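공유주방 지원사업 | 사업보고 > 중간보고
공유 14 댓글 8

클릴렘네스 공유주방 조성사업 중간보고서

보고 대상: 리델 생활기금 사업지원팀
보고 기관: 쿰사 주거지원센터
보고 기간: 착수 시점부터 2월 말까지

1. 보고 개요

본 보고서는 리델 생활기금(Ridel)의 지원으로 추진 중인 클릴렘네스(Clillemness) 공유주방 조성사업의 진행 상황을 보고하기 위하여 작성되었다. 본 사업은 쿰사(Kumsa) 임대주택 단지 내 유휴 공간을 입주민이 함께 사용하는 소규모 조리 공간으로 전환하는 것을 목적으로 한다. 단지 내 세대는 대부분 원룸형으로, 개별 조리대의 폭이 좁고 전기 용량에 제한이 있어 간단한 국이나 찜 요리도 세대 안에서 하기 어렵다는 의견이 입주 초기부터 제기되어 왔다.

보고 기간 중에는 공간 정비, 조리대 설치, 기본 조리기구 구입, 이용 수칙 초안 작성이 이루어졌다. 시범 운영은 다음 보고 기간에 시작할 예정이며, 이에 따라 본 보고서에는 이용 실적이 포함되지 않는다. 예산 집행 내역과 증빙 서류는 별도로 제출하였다.

2. 공간 정비

대상 공간은 종전에 물품 보관실로 사용되던 곳이다. 보관 물품은 단지 관리사무소와 협의하여 지하 창고로 이전하였고, 파손된 선반은 폐기 처리하였다. 바닥은 기존 마감재를 유지하되 들뜬 부분을 보수하였으며, 벽면은 흰색으로 다시 도장하였다. 당초 계획에는 벽면 하부에 타일을 부착하는 공정이 포함되어 있었으나, 벽체 상태를 점검한 결과 바탕면 보강이 선행되어야 하는 것으로 확인되어 이번 기간에는 도장 공사만 시행하였다. 타일 시공 여부는 시범 운영 후 벽면의 오염 정도를 확인하여 결정하고자 한다.

전기 공사는 조리기구의 동시 사용을 고려하여 전용 회로를 증설하는 방식으로 진행하였다. 콘센트는 조리대 상판보다 높은 위치에 배치하고, 개수대와 가까운 위치에는 설치하지 않았다. 환기 설비는 기존 배기구를 청소한 후 팬을 교체하였다. 교체 후 소음이 다소 크다는 의견이 현장 확인 과정에서 제시되어 시공업체에 재조정을 요청한 상태이다.

3. 조리대 및 수납

조리대는 짙은 회색 상판으로 통일하였다. 밝은 색 상판도 함께 검토하였으나, 여러 세대가 번갈아 사용하는 공간의 특성상 얼룩이 덜 드러나는 색상이 적합하다고 판단하였다. 상판 높이는 사전 면담에서 제시된 의견을 반영하여 표준 규격보다 낮게 조정하였다.

하부장에는 냄비, 도마, 체 등 공용 기구를 보관하며, 각 칸 안쪽에 보관 품목을 적은 표를 부착하였다. 개인 양념과 식재료는 보관하지 않는 것을 원칙으로 한다. 다만 일부 입주민이 간장, 소금 등 기본 양념은 공용으로 비치해 줄 것을 요청하여, 관리 책임과 비용 부담 방식을 입주민 모임에서 논의하기로 하였다.

4. 조리기구 구입

기구 선정 기준은 조작의 간편성, 세척의 용이성, 화기를 사용하지 않을 것으로 정하였다. 가스 기기는 건물 안전 규정에 따라 대상에서 제외하였다. 사전 설문은 단지 내 300세대를 대상으로 실시하였으며, 응답 세대 가운데 100세대 이상이 밥과 국물 요리를 주로 하겠다고 답하였다. 이에 따라 대형 오븐의 구입은 보류하고 전기 조리기구를 우선 배치하였다.

구입 업무는 웨카우(Wekau) 주방설비에 위탁하였다. 견적 비교 과정에서 버튼식 제품과 회전 다이얼식 제품을 함께 검토하였고, 고령 입주민이 화면 메뉴를 여러 단계로 조작하는 데 어려움을 느낀다는 면담 결과에 따라 다이얼식 전기 조리기를 선택하였다. 양옆에 손잡이가 달린 형태여서 두 손으로 잡을 수 있다는 점도 선정에 반영하였다. 외장 색상은 옅은 녹색으로, 공용 기구임을 입주민이 쉽게 구분할 수 있도록 세대에서 흔히 쓰는 흰색 제품을 피하였다.

사용 안내는 기구 옆 벽면에 부착할 예정이며 문안은 현재 검토 중이다. 초안에 담긴 주요 내용은 다음과 같다.

- 사용 전 다이얼 위치를 확인한다.
- 조리 중에는 뚜껑의 증기 배출구 위로 손이나 얼굴을 가까이 하지 않는다.
- 사용 후 전원을 분리하고 본체가 식은 다음 마른행주로 닦는다.
- 본체는 물에 담그지 않는다.
- 이상이 있을 경우 직접 분해하지 않고 센터에 알린다.

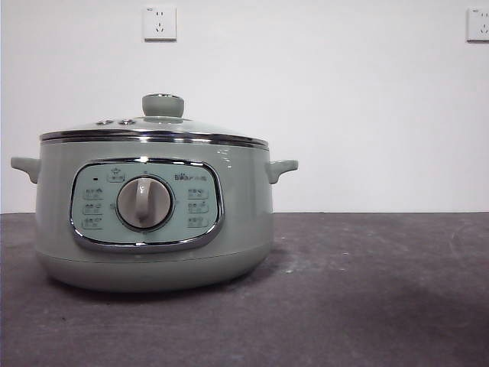
5. 이용 수칙 및 운영 준비

운영 시간은 오전 8시부터 저녁까지로 하되, 종료 시각은 인접 세대의 의견을 들어 확정한다. 예약은 현관 게시판의 신청표로 접수하고, 휴대전화 이용이 익숙한 입주민을 위한 온라인 접수는 시범 운영 결과를 보아 도입 여부를 정한다. 1회 이용 인원의 상한은 14명으로 정하였다.

청소는 이용자가 사용 직후 실시하고, 배수구와 환기 팬은 센터에서 정기적으로 점검한다. 음식물 쓰레기의 처리 방법에 대해서는 단지 관리사무소와 협의가 끝나지 않았다. 관리사무소는 기존 수거함의 용량이 부족할 수 있다는 입장이며, 본 센터는 소형 수거함의 추가 설치를 요청하였다.

6. 미결 사항 및 향후 계획

환기 팬 소음의 재조정, 음식물 수거함의 추가 설치, 공용 양념 비치 여부가 미결로 남아 있다. 이 가운데 수거함 설치는 시범 운영 개시 전에 해결되어야 하며, 협의가 지연될 경우 개시 시점의 조정이 필요할 수 있다.

타일 공사를 보류함에 따라 발생한 잔액은 보온 용기와 내열 장갑 등 소모성 물품의 구입에 사용하고자 하며, 이에 대한 기금의 승인을 요청한다. 변경 신청서는 본 보고서와 함께 제출하였다. 다음 보고서에는 시범 운영 기간의 이용 현황, 기구별 사용 빈도, 입주민 의견을 수록할 예정이다.

문의: 쿰사 주거지원센터 공유주방 담당 | © 쿰사 주거지원센터 | 맨 위로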